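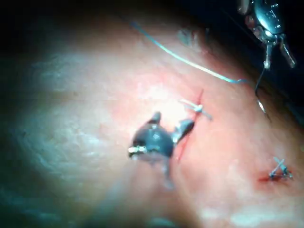 I'm looking for people to come to dinner. Regularly, I mean, and to cook some of it, and to let the rest of us come to your place when it's your turn. The Quezada Street suppers have been running out of my kitchen in Skadmont for a few years now, and we lost three regulars this summer (two moved away, one had twins), so there are chairs to fill before fall. 

So, how it works. We eat together every other week, eight at the table, with the cooking going around in turn. When it's your turn you pick the food, you shop for it, and you host if your place can hold us. If it can't, you cook at mine. I have a gas stove, a long table and more serving bowls than any one person should own, plus an oven that runs hot on the left side (turn the pan halfway through, please, I've lost two lasagnas to that oven). Everyone who isn't cooking puts $8 in the blue tin toward groceries and brings something to drink.

The budget for the cook tops out at 105 dollars for special nights, meaning birthdays and the big one in June, and on a normal night you get whatever is in the tin. It stretches further than you'd think if you like beans. I like beans. Leif Bråten, who started all this with me, does not like beans and will tell you so while having seconds.

What I'd love from you:

You can get a meal for eight on the table by seven-thirty or so. It doesn't need to be fancy. One of the best nights we've had was grilled cheese and tomato soup, with Elvia Olvera standing at the stove turning out sandwiches two at a time for almost 40 minutes and refusing to sit down.

You can make it most of the time. Kids get sick, cars die, I know. But if you already know your fall is a mess, wait and write to me in the new year.

You'll eat most things, or you'll tell me what you don't eat. We have one vegetarian and one person who can't be anywhere near walnuts, so walnuts stay out of every kitchen we use, and that one isn't up for discussion.

You're okay with a dog. Mine is called Jerix, he's large and old, and he sleeps under the table on people's feet.

You don't need to be single, married, from here, any particular age, or a good talker. Our youngest is 39 at the moment, which I only noticed when he complained about it, so I'd be really happy to hear from somebody younger. Couples can apply, but you take two chairs and two cooking turns. I've tried it the other way and it led to a long, unpleasant conversation in my driveway.

There's no pay, obviously, and I'm not selling anything. I cover the candles, the dish soap and the coffee. The cook never washes up. That rule is older than the tin and I'm very attached to it — you cook, you sit down after dessert, and someone hands you a drink while the rest of us fight over who dries.

We do a trial before anybody commits. You come to two dinners as a guest, no tin, no cooking, and then you do one turn at the stove with me around to chop onions and find you the colander. After that we all say yes or we don't, and you get to say no too. One very nice man told us he'd had a lovely time and would rather be at home with his radio. He still comes to the June one.

We plan everything in a Wirkex group, so you'll need to be able to read messages there, or else have someone at home who'll read them to you. I post the dates well ahead and the cook posts the menu a few days before, mostly so people know whether to eat lunch.

If this sounds like you, send me a note by email or drop one in the mailbox at the green gate on Quezada Street. Tell me your name, what you'd cook us the first time, anything you can't eat, and which evenings are impossible. A few lines is plenty. I don't need your life story up front, I'll get that out of you over dinner. Please also say if you can drive, because Elvia has been giving two people rides home all year and would like to have a second glass of wine once in a while.

I answer everybody, though I'm slow when the garden's going, and right now I have tomatoes on every flat surface in the house. If you come by in person, take some. There are bags on the porch.

Posted 29 Aug 2023. Two chairs definitely open, a third if Leif gives up on the idea of his cousin.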